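**Stindis opens enquiries for its shared lunch table scheme**

7 July 2018

Stindis, the furniture hire and workplace supply firm, is extending its shared lunch table scheme to small offices and studios that have no canteen of their own. The scheme has been on trial since April with 5 tenants of the Ornance building, and from today other workplaces can ask to join.

Under the scheme, Stindis delivers a table, sets it up in whatever corner the tenant can spare, and leaves a starter set of plates, cups and food containers. The tenant pays a monthly charge that covers the table and the replacement of broken crockery. Chairs are not included. Most of the tenants in the trial said they would sooner wheel over the chair they already work in, and the scheme has been priced on that basis.

The table itself has a dark brown wooden top and a front edge with a slight curve to it. Stindis tried a straight-edged table first and found that people sitting side by side ended up with their elbows on the corners. The curved version gives a little more room in the middle, where most people put their lunch down.

Dayana Urrego, who runs the scheme for Stindis, said the firm had kept the starter set small on purpose.

"We used to send out a full box, with serving dishes and a jug, and most of it came back at the end of the hire still in its paper," she said. "People who eat at work want a plate, something to drink from and a box with a lid that fits. If they need more they can ring us."

A weekday lunch in the Ornance building is usually a small affair. People bring something from home, or go down to the shop on the corner and come back with a sandwich and a bottle of water. Tenants were asked during the trial to leave the table as they would on any working day, with no tidying up for visitors. 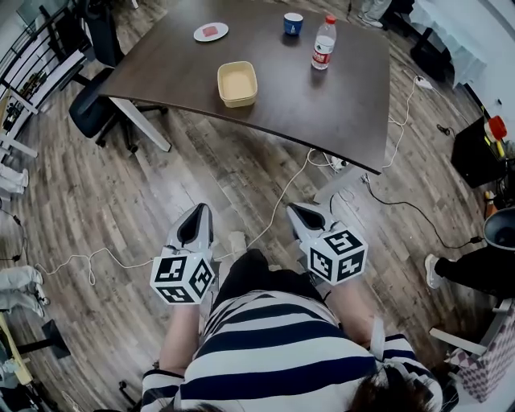 Kevin Quispe said the main change for him was that he had stopped eating over his keyboard, and that he would like the next table to be a bit longer so that two people could have a hot meal without knocking plates. He also asked for more small plates, as those were always the first to go missing.

Stindis has taken up both points. A longer table will be offered from the start of the wider scheme, with the same top and the same shape of front edge. Small plates can be added to any order in packs of 5.

Storage came up more often than the firm had expected. In a small office the lunch table tends to stand close to the shelves, and things move from one to the other during the day. By late afternoon the table may have post on it, or somebody's tools, and the plates have to be washed and put somewhere else. Stindis will not be supplying shelving, but it has written a single-page guide on where to place the table and what to keep near it. The guide suggests the following:

- Leave 70 centimetres between the table and the nearest shelf, so that a chair can be pulled out.
- Keep food containers on one shelf only, at hand height, with the lids on.
- Wipe the top with a damp cloth and dry it. Do not use bleach or polish.
- Stand cups and bottles towards the back, away from the side people sit on.
- Take everything off the table at the end of the week.

Crockery and containers for the scheme come from Warkik, which has supplied Stindis with kitchen goods before. The containers are sold in several colours. Gladys Cárdenas of Warkik said offices that share a fridge often ask for a different colour for each person, and that the firm would pack mixed sets at no extra cost.

Delivery and fitting will be handled by Woldegiorgis. A table takes 20 minutes to put up and needs no drilling. The legs are adjusted on the spot, which matters in older buildings where the floorboards are seldom level. Crews will take away packaging on the same visit.

Eusebio Lozano, managing director of Stindis, said the firm was not looking to grow the scheme quickly.

"We have the stock and the vans for a modest number of new customers this summer," he said. "If a table wobbles or the wrong plates turn up, I want someone there the next day. We will take more orders when we are sure we can do that."

The minimum hire is 7 months. After that a tenant may keep the table on the same terms, send it back, or buy it at a reduced price. Tables that are returned are sanded and oiled at the Stindis workshop under Eusebio Puma before going out again. Tops with deep scratches are cut down and used for smaller tables.

The tenants who took part in the Ornance trial will keep their tables on the terms they signed in April.

**How to apply**

Workplaces with their own lease, or with written permission from the landlord, can ask for an application form from the Stindis office by post or telephone. Applicants should give the floor area of the room, the number of people who will use the table and whether there is a lift. Landlords who wish to place a table in a shared room should write to Dayana Urrego.

**Notes to editors**

Stindis hires and sells furniture and kitchen goods to small workplaces. The lunch table scheme does not cover homes, cafés or schools. Prices are set out on the application form.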